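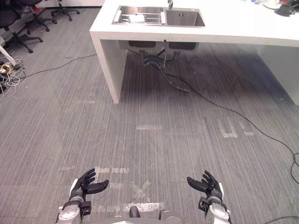
## October 1, 2025: hands, hoses, tape

Right, arms are both up and the fingers move when I ask them to, so I'm calling that a good day! Vaughan Whitelaw came by the workshop with the new wrist bearings (Drosetti ones, the cheap sort) and we had them in before lunch.

- Left thumb still lags the fingers. Tried 60 ms of lead in the config, better, still a bit sulky.
- Tape marks on the carpet are peeling. I want fresh ones down before we do any more driving up to the sink.
- Black cable running out from under the counter: reroute it, or tape it flat. It's right where the base wants to turn.

Nii reckons we should start with the cloth on the rack. I'd like to try the basin first, but he's done more of the arm code than I have, so cloth it is.

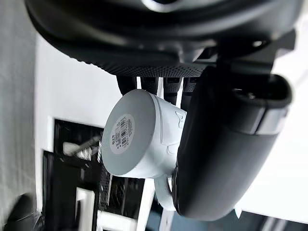 ### Gripping

Best hold so far on the white plastic cylinder, jaw against its side and the barcode label facing out. Grip value 525 in the log, run 3715 if anyone wants to look. I'd quite like a softer pad on the jaw (Katene do a sheet you can cut yourself) and I'll order one tonight.

Still to do: spare fuses, and ask Nii Quaye for his calibration script.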